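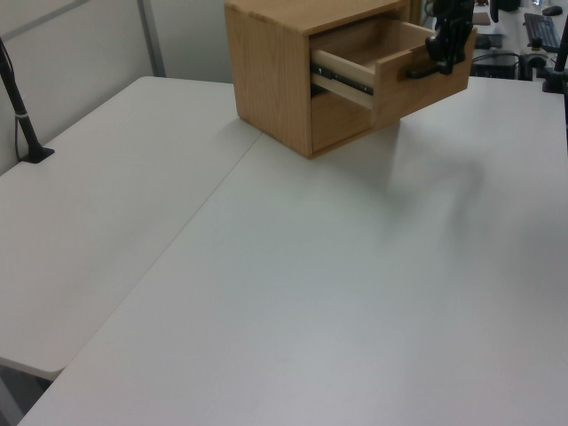

Figure 4. Drawer opening on the two-drawer wooden cabinet. The gripper holds the bar handle of the upper drawer, with the drawer partly open.

4. Working rules for articulated objects

We come now to the part of the paper that took us the longest to write, although it contains no equations and very little that a reader could call a result. When the Vaddale laboratory began recording manipulation episodes with doors, lids and drawers, we had a safety sheet inherited from our earlier pick-and-place work, and we supposed that it would carry over with a few changes of wording. A block that is gripped badly falls on the table, and that is the end of the matter. A drawer that is gripped badly is still attached to its cabinet, and the cabinet is then attached, for a while at least, to the arm. Much of what follows comes from taking that small difference seriously, and we are grateful to our colleagues at the Bristton site, who were patient with us through several drafts and tried every one of them on their own benches before telling us, kindly, which parts were unworkable.

4.1 Scope

The rules apply to any episode in which the robot moves a part that is joined to a larger object by a hinge, a slide or a track. They cover teleoperated and autonomous runs alike. We do not treat them as a substitute for the risk assessment that each site must carry out for its own arm and its own room, and a site whose local rules are stricter should of course go on following those. Our hope is only that two laboratories reading the same page will set up the same task in much the same way, so that a failure at one bench means something to the people at the other.

4.2 Before the first pull

The operator opens and closes the moving part by hand, through its full travel, before the arm is enabled. This sounds too obvious to write down, and in our first draft we left it out. We put it back after reading through the March logs from Vaddale, where a slide that had begun to bind was reported as a policy regression for most of a working session. A person's hand notices a sticky slide at once, and a force trace will show it too, but only to somebody who already suspects it.

The object must then be placed so that the full travel of the moving part stays over the table. In Figure 4 the cabinet sits toward the back of the white tabletop and the drawer comes out to the right, with a good deal of clear surface in front. We recommend this sort of generosity wherever the bench allows it. The temptation on a crowded bench is to tuck the object into whatever corner is left over, and we have all given in to it at one time or another, but the open space is where the drawer, the fingers and the wrist have to go when a motion does not end where it was meant to. Keyboards, mice and loose cables belong outside the reach of the moving part, including the reach it would have if the object slid or turned.

Drawers are emptied for the opening task unless the contents are themselves part of the experiment. The upper drawer in the figure is an example of the plain condition. Where contents are used, their total mass is written in the episode header, and the contents are fixed or soft enough that a sudden stop will not send them over the drawer front.

4.3 Grasping and pulling

We ask that the handle be grasped before any pulling motion is commanded, and that the two be logged as separate phases. In early recordings the phases ran together, and reviewers could not agree on whether a slip belonged to the grasp or to the pull. Separating them costs a short pause in each episode. Some of our operators disliked the pause at first and found that it made their demonstrations feel stiff, and we do understand the complaint, but the recordings became so much easier to annotate that we have kept it.

The direction of pull should follow the slide. A short bar handle gives the fingers something definite to close on, and it is easy for an operator who has a firm hold of it to add a little sideways force without meaning to. The slide resists, the cabinet begins to turn, and the operator corrects for the turn by adding more. Each site should therefore set a lateral force limit for each object and record the value it has chosen. We do not give a single number for everyone. A value that suits a small cabinet resting directly on a table would be needlessly strict for one that is bolted down.

No episode should use the mechanical end stop of a slide as its stopping condition. The target opening is set short of full travel and is stated in the task description, so that "open" means the same thing to the person collecting the data and to the person who later scores it. An intermediate opening is perfectly acceptable as a target, provided it is written down beforehand.

4.4 Stopping and letting go

This was the point on which Vaddale and Bristton differed most, and we think both sides had a fair case. One view held that the gripper should open on any protective stop, which frees the object immediately. The other held that it should keep its grasp, so that nothing moves until a person has looked. We settled on holding by default for horizontal slides and sliding doors, with release left to the operator once the area has been checked. Lids that could fall under their own weight need a written decision of their own. Whichever behavior a site adopts, it should be tested at the start of each session with the moving part partly open, a posture in which the question really arises.

After a stop, nobody reaches between the drawer front and the cabinet body while the arm is enabled. We state this without exceptions, and we would ask sites not to add any.

4.5 Records

For the Gondus collection we applied the rules to 647 episodes. Of these, 272 used drawers, and 13 of the drawer episodes were set aside under the lateral force rule. We kept the excluded episodes in a separate folder with their traces and notes, and we encourage others to do likewise. They have been among the most useful recordings we own for training new operators, who learn a great deal from watching a pull go slightly wrong and trying to say when it began.

The record sheet follows the Baptista template with 2 added fields, one for the result of the hand check and one for the target opening. Both are filled in before the arm is enabled. If an object is repaired, or its slide replaced, it receives a new identifier and is treated from then on as a different object, even when it looks just the same on the table.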